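Marking out a grey worktop with tape before drilling – will it lift the finish?

Fereshteh Rashti
Posted in Home and Workshop, November
2,779 views

I have a Sturen bench top, matt light grey, bought second-hand for 40 pounds. I want to divide it into sections for sorting seeds and small parts, and later drill a hole for a cable where two of the lines meet. Pencil hardly shows on it and rubs off on my sleeve. Can I leave painter's tape on it for a few months, or will it take the finish off when I peel it? I don't know what the coating is. The seller didn't either.

Noltovier
Reply marked helpful

Painter's tape is fine on most hard tops, but months is too long. The glue goes stiff and stays behind. Change it every 3 weeks or so and pull it back slowly, low to the surface.
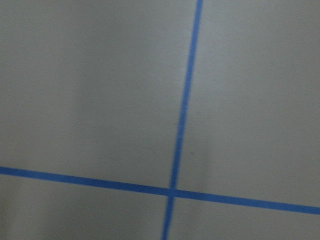 Marking out is best done from the middle. Find the point where you want the hole, lay one strip through it, then lay the second across the first. Blue on light grey is easy to see, and where the strips cross you have a double layer, a good place to pencil your drill mark. Four sections don't need to be equal – make the big one for whatever you use most. Press the tape down with a plastic card, and check the angle with a set square if it matters to you.

Try a short bit near the back edge first and leave it overnight.

Calimlim

Just use masking tape, it's cheaper. Mine has been down since spring.

Nito

I wouldn't use ordinary masking tape. I left some on a painted shelf and had to get the glue off with white spirit, which left a shiny patch. Agree with testing at the back first.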